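Search the newsletter
Enter keyword
Go

From the Kitchen Counter

Hello again, neighbors! January is when I get serious about my kitchen, mostly because the cookie tins are finally gone and I can see the counters. I've been meaning to write about wood countertops ever since Torquil Strachan stopped me at the Wela potluck to ask whether he should rip his out. (Please don't, Torquil!)

I love a butcher-block counter. It's warm under your hands, it's kind to a dropped mug, and every strip has its own color. What it doesn't love is a puddle. The worst spot in any wood-topped kitchen is the stretch right beside the sink, where dishes get set down "just for a minute" and the dishcloth lands in a heap. I did this for years in our old place on Tam Street, and I ended up with a gray patch the size of a dinner plate.

So now I have a routine, and it takes me 15 minutes after supper. I clear everything back toward the window, shake out the towel and go over the wood in long strokes, following the strips. Then I wipe the rim of the sink, where crumbs and water like to collect. Last of all I hang the towel up – on a hook, over the oven handle, anywhere but the counter.

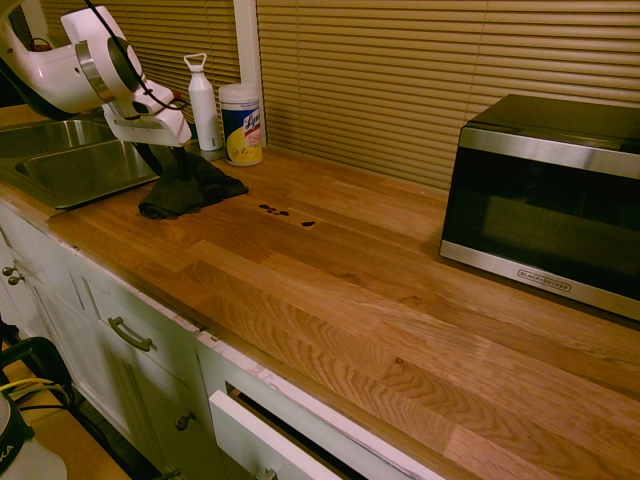
Dark towel, oak counter, and the wipes within reach by the window.

I'm a big believer in dark towels for this job, by the way. My white ones looked tired after a month of coffee drips, and the dark ones just carry on. I keep 2 going at once, one for wiping and one for drying, and they go in the wash together.

As for disinfecting wipes, I use them on the faucet handles and the fridge door and go easy on the wood. Plain dish soap on a well-wrung cloth does fine for the counter itself. When the surface starts to look thirsty I rub in a little mineral oil before bed and leave it overnight – my husband has learned to check before he puts the newspaper down!

If you've got a trick for lifting water rings, drop me a note at Box 2957, Nilleck, and I'll try it on that gray patch's little cousin by my toaster. Next month, the junk drawer.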